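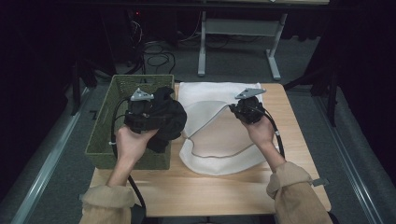

After six weeks with the grippers Tonantzin Sandoval wrote to us that her work did not disappear, it moved to another place: she folds less for the customer now and folds more for the machine that must learn it, and she wished that someone had explained this to her before the first day. We took her remark seriously, and so this advertisement is longer than our earlier ones.

Tevora is a laundry and textile service with one plant and two collection points. We wash and fold for small hotels, guest houses and private households. Since last winter a part of our folding and sorting is done by two automatic stations, which we call Flirus among ourselves. The stations learn from people. An operator holds a gripper in each hand and does the usual work with cloths, towels and baskets, and the movements are recorded and used to teach the stations.

We are now looking for

Demonstration operators (3 positions), part-time or full-time, starting in November

Your tasks

You pick up textiles with the hand-held grippers, put them in baskets, take them out, spread them and fold them by the instruction of the day.
You repeat one task many times with small changes, for example another cloth or another place for the basket.
You mark the recordings in which something went wrong. A failed fold is not a fault of yours and it is not counted against you.
For part of every shift you work on the regular folding line with your bare hands, together with the colleagues there.
Once a week, on Thursday, you sit together with the station team and tell them what you have noticed.

What has changed for the people here

We want to be open about this point. Before the stations, the folding room had one kind of job. Today there are three: the line, the demonstration tables and the supervision of the stations. Everybody who worked on the line was offered training for the other two. Some accepted and some preferred to stay, and both was fine. No contract in the folding room was ended because of the stations, and the agreement with the staff says that this stays so until the end of the next contract period. What comes after it we cannot promise today, and we prefer to say so in the advertisement and not in the interview.

The line has less of the flat towels now and more of the difficult pieces, such as fitted sheets and anything with a piping or a loose flap. Several colleagues find this more interesting. Others say that the easy towels were their rest, and that the day has become more tiring. For this reason we added a second short break in the afternoon.

The demonstration work has its own load. The grippers must be held for a long time and you feel it first in the wrists and the thumbs. You work with the grippers for 19 minutes, then you put them down and change to something else.

What we expect

Calm and exact hands. Experience in a laundry, in sewing or in housekeeping is welcome, but you do not need it.
Enough English to read a short instruction and to write two or three sentences about your work.
No knowledge of computers or robots is needed. The training is given by us and is paid from the first hour.

What we offer

2700 per month before tax for the part-time position and 3875 for full time.
Early or late shift, fixed one month ahead. The early shift begins at 6:30.
Work clothes, and a warm meal at a reduced price.
The recordings are used for teaching the stations only. They are not used to measure your speed, and you may ask to see your own.

How to apply

Please send us a short letter, in your own words, and a list of your former jobs. A photo is not necessary. Write to Nanami Arai, Tevora, folding room, and mention if you prefer the early or the late shift. We invite every suitable applicant for a trial shift of half a day, which is paid also when we do not come together afterwards.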